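Small claims, long waits

The letter that started it was two paragraphs long. It told the tenants of Clinmont Court that their deposits would be kept in full to cover "general deterioration", and it gave no breakdown. Most people in the block had moved in at the same time, on the same terms, and 15 of them were leaving that spring.

Intan Pillai had paid a deposit of £947. She asked the agent, Roder Lettings, for a list of the damage and got a second copy of the same letter. In January she filed a claim in the county court, without a solicitor, from her sister's kitchen.

The small claims track is meant for people like her. The hearing is short, the rules of evidence are relaxed, and the losing side does not usually pay the winner's legal costs. That last point cuts both ways. A tenant who hires a lawyer for a case this size may spend more on advice than the deposit is worth, so most go without.

Pillai's bundle ran to 166 pages. It held the tenancy agreement, the check-in inventory, bank statements and every email she had sent or received about the flat, including a long run about a boiler. She numbered the pages by hand, then did it again when she found a missing receipt.
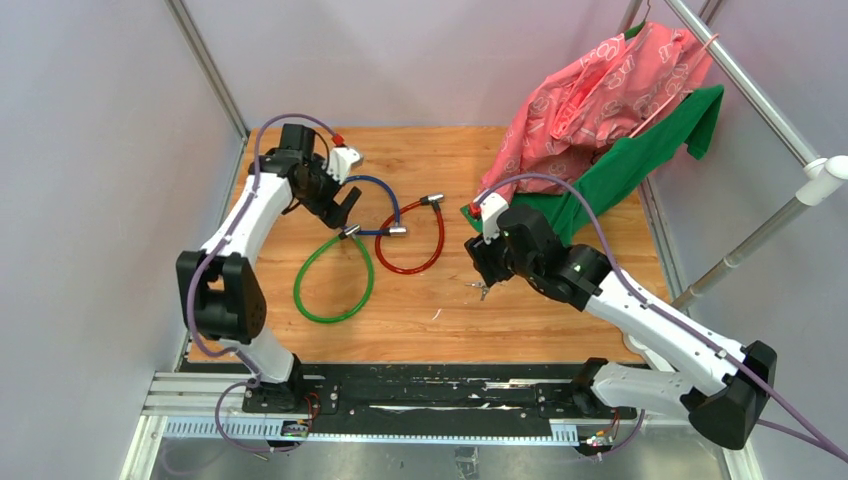 Govindasamy, a solicitor's firm that runs a free evening clinic nearby, takes the view that bundles of that size do more harm than good. A district judge may have only a few minutes with the papers before the parties come in, the firm says, and a one-page timeline at the front is worth more than any number of emails behind it.

Pillai had no timeline. What she did have was the check-in inventory, signed by both sides, which recorded the carpet as "worn" on the day she got the keys. Roder had charged her £207 towards replacing it.

The agent offered to settle the evening before the hearing. She turned it down -- the offer left out the carpet -- and went to court at ten the next morning with the bundle in a shopping bag. Her neighbour Vera came along and sat at the back.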